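Reefer unit alarm on produce trailer, Plukham depot
Status: Closed
Opened by: Eglė Lepik, Plukham
Assigned to: Ezequiel Marín, Derka support

2nd March, first entry (Lepik)
Trailer came in from Heywood with 300 cartons of romaine and a high return air alarm on the Derka display. Setpoint is 34 F. Return air reads 43 F. Driver says the alarm came on in the last hour of the run. I cleared it once and it came back after 10 minutes. Load is still on board and the buyer in Zandedthorpe wants to know if it will ship tonight.

Marín
Please check the pulp temperature on cartons at the nose, the middle and the doors before changing anything. Also tell me if the unit is set to continuous or start-stop.

Lepik
Pulp is 35 F at the nose, 36 F in the middle and 36 F at the doors. Unit is on continuous. Fuel is fine.

Marín
Then the product is cold and the reading is suspect. It could be the return air sensor or its connector. It could also be a blocked return at the bulkhead, so have someone look there first. Run a manual defrost while you wait.

Lepik
Fiifi Odoi checked the bulkhead. There was a torn slip sheet against the lower part of it and he pulled it out. Defrost ended normally. Reading came down to 41 F and stayed there.
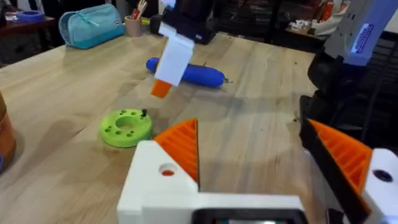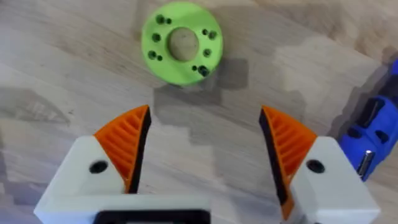
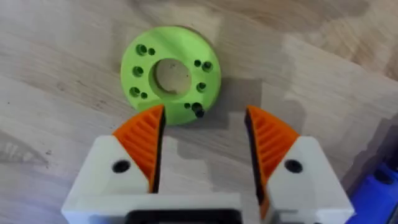 Marín
41 F is still too high with that pulp. Unplug the return air sensor, look at the pins and plug it back in. Unit must be off and locked out for this.

Lepik
Fiifi found green corrosion on one pin. He cleaned it and put it back together. Reading is now 36 F and steady. Supply air is 33 F.

Marín
Good. Leave it running and watch it for 3 hours. If the alarm stays off you can release the load. The harness should still be replaced - cleaning a corroded pin only buys time. I'm sending one to the Plukham shop.

Lepik
No alarm in 3 hours. Pulp checked again at the doors, 35 F. Load released to Zandedthorpe. Justinas Mägi has the temperature download in case the buyer asks.

Last entry (Odoi)
New harness fitted when the trailer came back empty. Pre-trip passed with no codes. We had the same alarm on another trailer in December, so I'd like that connector added to the 6 month service list.

Marín
Added. Closing the ticket.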